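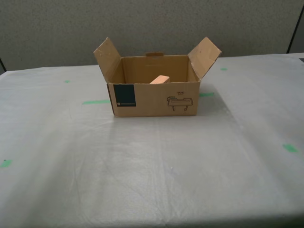

The packers were told the cell would take the lifting and leave them the thinking, and by the second week what it had left them was the waiting. A colleague on the Konus line put it to me that way in August, and I have not found a better summary of the first month.

Some background. Our site moves small parts between benches in open cartons. Until this summer a person did every transfer. Botero, the integrator, is now setting up a two-arm cell to take over part of it. My job is to write the work instructions, so I see both sides of the handover.

The carton is the hard part. A tote has rigid walls and a known grip point. A carton has flaps, and flaps bend. The current method takes one side flap in each gripper and lifts both together. If one arm leads, the box tilts and the contents slide. We use a wooden block as the test load for that reason. It is cheap and it slides easily.
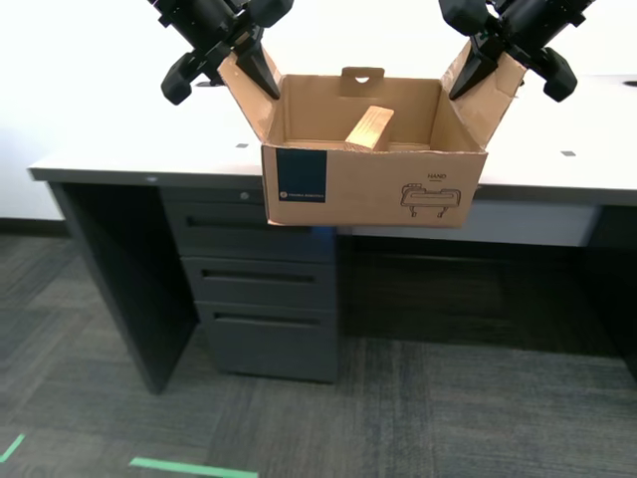
Two-flap lift with the block inside, over the desk.

In the August trial we logged 318 transfers. A person had to step in on 30 of them, mostly to reopen a flap that had folded inward. Each stop is short. The trouble is that they come at no fixed interval, so the operator cannot start anything else that needs attention. The old job was tiring on the back — the new one is tiring in a way the ergonomics form has no box for.

Staffing has changed less than people feared. There were 7 packers on the shift and there are still 7, but 4 of them now rotate through the cell. The rotation was set at two hours. I have asked for one. Pay grade for the cell is the same as for packing, although the people there clear faults and restart the program, and I expect that to be raised again when the Yeoh line gets its own cell.

Two changes to the instructions go out this week. Flaps are to be creased fully outward before the carton goes on the table, and the operator, not the line lead, decides when to pull a damaged carton. The second took longer to get approved than the first.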